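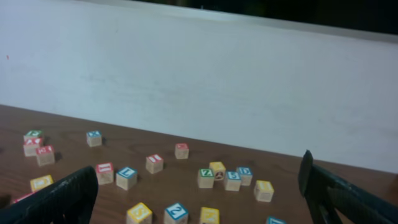

Wrist camera detector merges neighbouring blocks into one box

Ginette Huet
Posted 14 Aug 2018

I am segmenting letter blocks on a wooden table from the wrist view. The blocks have coloured borders, so I threshold in HSV and take connected components. Blocks standing apart, such as the blue X, come out cleanly. Where they bunch up, 2 blues next to each other often give one component and the planner gets a grasp point in the gap. The black fingers are also in view and sometimes hide part of a block. Kernel size is 5. Is there a better split than more erosion?

Kayode Sani

Erosion will lose the far blocks before it separates the near ones. Run a distance transform on each colour mask, then a watershed from the peaks. Project the result to the table plane and reject anything larger than one block face. For the fingers, render a static mask per gripper opening and mark any component touching it as partial. Do not plan grasps on partials.

Odukoya

Try a smaller kernel. Worked for me at 2.

Norham

Check your red range too. Hue wraps at zero, so you need both ends.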